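Tedville packing plant gets new belts, and another promise

Tedville, July 10, 2022

The packing plant on the edge of Tedville is replacing its old sorting line with short conveyor belts from Flovis, and the company says the switch will pay for itself by 2028. It has not said how it got there.

According to a two-page notice sent to growers in June, the belts will move 1000 trays an hour once all 3 lines are running. For now there is one line, and it runs on weekday mornings. The notice gives the speed of the old line as "significantly lower," with no figure next to it. Anyone who has waited in the loading yard in peach season could supply one.

Flovis makes much of how easy its belts are to look after. The sales sheet promises that a worn belt can be changed in minutes by one person with ordinary tools. That may be so on a bench in a showroom. A plant floor has dust, fruit juice and a line of trucks outside, and the sheet is silent on what a replacement belt costs or how long one takes to arrive.

Growers here have some reason to be careful. The Gekedgate plant bought a similar system two years ago under much the same sort of talk, and its growers were back to hand sorting for most of that first fall – the belts kept drifting to one side, and the fix was a part that had to be ordered from overseas. Gekedgate says the trouble is behind it now. Its packing fee went up all the same.

The Tedville plant says its own fee will stay where it is through the end of this season. Next season's fee is "under review," which growers have heard before. The notice also says no jobs will be lost, though it does not say whether the summer crew will be hired back at its usual size.

A green belt and a roller are fine things to show people on a tour.

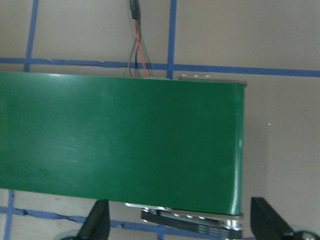
The second line is due to start up before the fall harvest. Growers who want the running costs in writing can ask for them at the plant office, and they should probably do that before signing for next year.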